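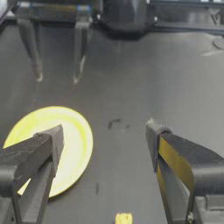

Abb. 1: Gelber Teller auf grauer Tischfläche

3.2 Tisch decken mit dem Spielgemüse-Set Esden

1. Tischplatte abwischen. Der Beileger verspricht, dass ein trockenes Tuch reicht. Bei dunklen Flecken hat das bei uns nicht gestimmt, also feucht nachwischen.

2. Den Teller flach hinlegen und daneben Platz für das Gemüse lassen.

3. Die Aubergine in der Mitte anfassen, nicht am Stiel.
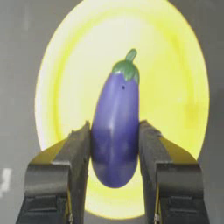 Ob der grüne Kelch wirklich so fest sitzt, wie Ganholm behauptet, würden wir nicht durch Ziehen prüfen.

Hinweis: »Stoßfest bis 90 cm« steht auf dem Karton. Auf welchem Boden, steht dort nicht.

4. Die Aubergine neben dem Teller ablegen, Stiel nach hinten. 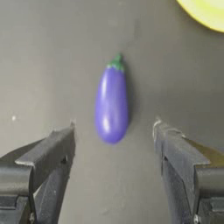

Abb. 3: Aubergine abgelegt, gelber Rand oben rechts

Vorsicht: Nicht in die Spülmaschine, auch wenn der Händler anderes sagt. Glänzende Oberflächen mit lauwarmem Wasser reinigen und 2 Stunden liegen lassen.

Zusammengestellt von Verna Boateng, Spielkreis Wakcombe. Stand: 23. Mai 2024

Seite drucken | Per E-Mail senden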